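Support » Home Monitoring » Dodelia Blood Pressure Monitor » Setup Guide » Section 4

Print this page | E-mail this page

4. First-time setup and cuff fitting

This section covers the Dodelia upper-arm monitor, software version 7 and later. Complete Section 3 (Batteries and Power) first. Seat the patient at a table that brings the cuff level with the heart.

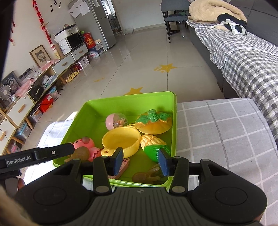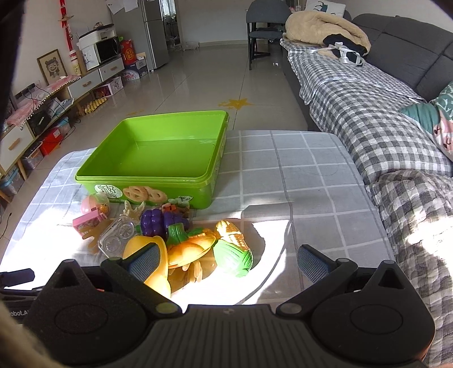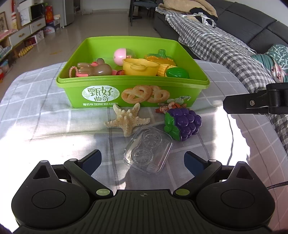 4.1 Connecting the cuff

1. Turn the monitor off.
2. Push the air plug into the socket on the left side until it clicks.
3. Check that the hose is not twisted or pinched along its length.
4. Leave the cuff flat on the table until step 4.3.

CAUTION: Use only Dodelia cuffs. Cuffs from other makers may fit the socket but will give wrong readings.

4.2 Setting the clock and user

1. Hold SET until the year flashes.
2. Press the up or down key to change the value. Press SET to accept it.
3. Repeat for month, day, hour and minute.
4. Select User A or User B. Each user has space for 400 readings, 800 in total. When a user's memory is full, the oldest reading is overwritten.

Note: If no key is pressed for 9 seconds, the monitor leaves the clock menu and keeps only the values already accepted.

4.3 Fitting the cuff

1. Remove tight clothing from the upper arm. Do not roll up a sleeve so that it squeezes the arm.
2. Slide the cuff over the arm with the hose pointing toward the hand.
3. Line up the white arrow with the inside of the elbow. The lower edge of the cuff must sit above the elbow crease.
4. Close the strap. One finger should fit under the edge.

WARNING: Do not fit the cuff on an arm with an IV line, a dialysis shunt or an open wound. After breast surgery or lymph node removal, ask the doctor which arm to use.

4.4 Taking the first reading

1. Have the patient sit with back supported, feet flat and legs uncrossed, and rest for five minutes.
2. Press START. The patient should not talk or move while the cuff is inflating or deflating.
3. Wait for the long tone. The display shows systolic pressure, diastolic pressure and pulse.
4. Press START again to turn the monitor off. The reading is saved under the selected user.

To stop at any time, press START once. The cuff deflates at once. If it does not, pull the air plug.

Note: Error code E7 means movement was detected. Wait one minute before trying again. If E7 comes back, refit the cuff as in 4.3.

Do not change the dose or timing of any medicine on the basis of home readings without talking to the doctor who prescribed it.

Section text revised 12th December. Technical review: Genalyn Barredo, Nestor Yap.

Related items
Section 3: Batteries and Power
Section 5: Reading the Memory
Section 6: Cleaning and Storage
Choosing a cuff size
Full list of error codes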